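About the Prallard Street Workshop

We are a shared workshop of 14 members in the back half of an old upholstery shop, and we have been building things together for 12 years, some of them useful and a few of them only loved by the people who made them. Come in by the side door, say hello, and somebody will put the kettle on. 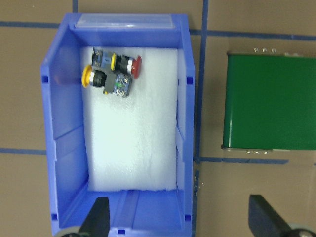
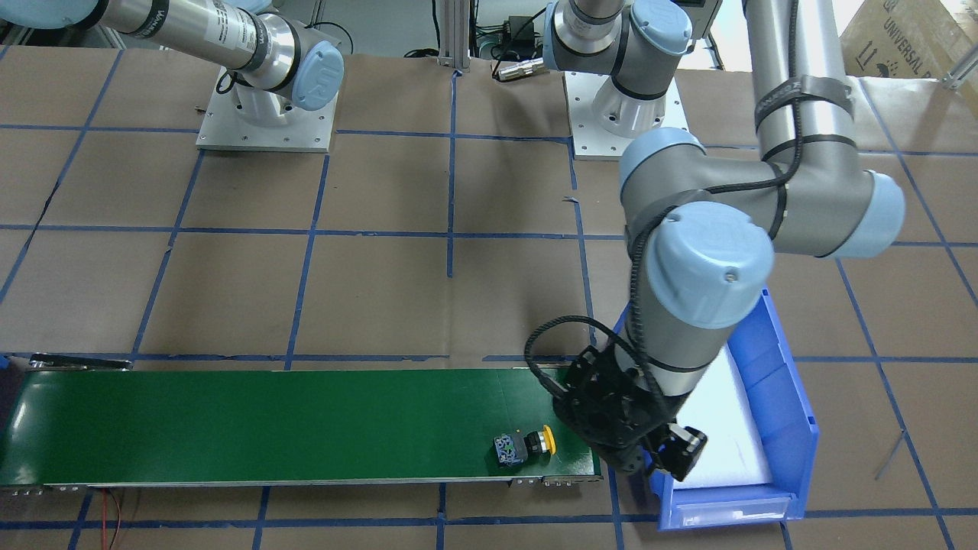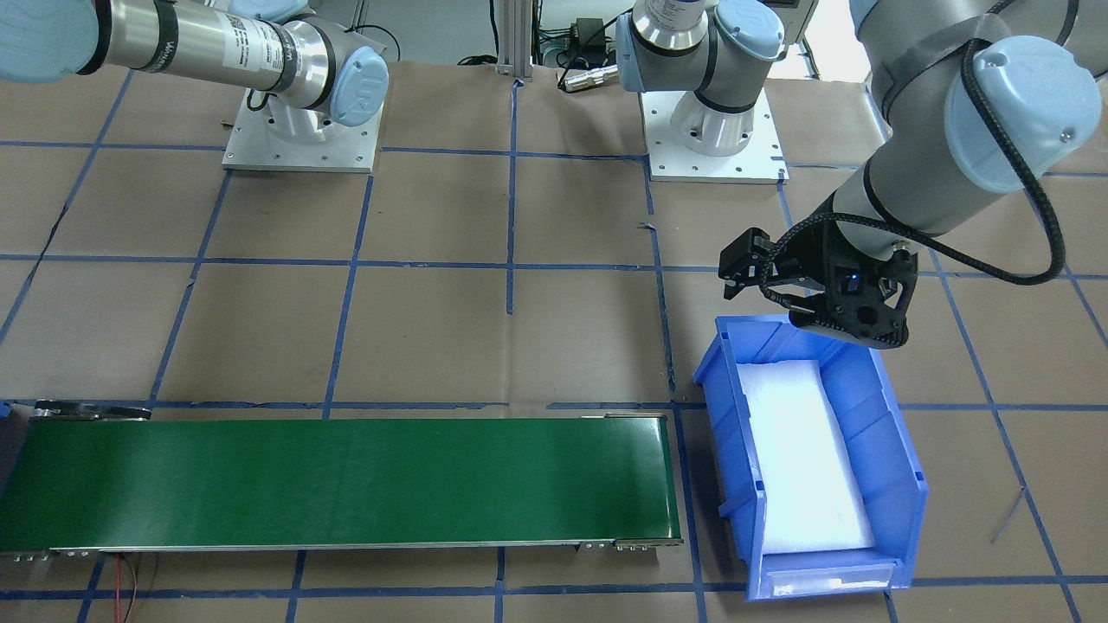
The build we call Drolto began one February as an argument over coffee, about whether a small group with day jobs could put together a sorting line in a shared room and get it to do something worth watching. We think the answer is yes, though it has taken many more evenings than any of us promised at home. The idea is a modest one: pushbutton switches travel along a belt and two arms learn to put them where they belong. We went back and forth for weeks over what to sort, and switches won, partly for the bright caps and partly for being such awkward shapes to get hold of. The white foam in the bottom of the blue bin was the subject of a long discussion too (one camp wanted bare plastic, the other wanted something softer for the parts to land on), and you can see who won. The blue tape grid on the brown paper is how we talk to each other about where things go, and new members pick it up in an evening.

Most of us came to this knowing very little. We have a retired piano tuner, two nurses, a baker who leaves early for obvious reasons, and several people who write software all day and wanted to make something they could bump into. Adamczyk Hardware down the street has been patient with us over the years – they will sell you four bolts if four bolts is what you need – and the Venstead Makers' Fair gave us our first table, our first audience and our first proper fright when the power strip gave out.

Membership is $30 a month, and that covers the tools, the heat and a shelf with your name on it. You don't need a project to join. Plenty of people spend their first month sweeping up, asking questions and holding the other end of something, and we are glad to have them. We open at 4 in the afternoon and stay until the last person is tired, so drop by, bring a sandwich, and ask to see how Drolto is coming along.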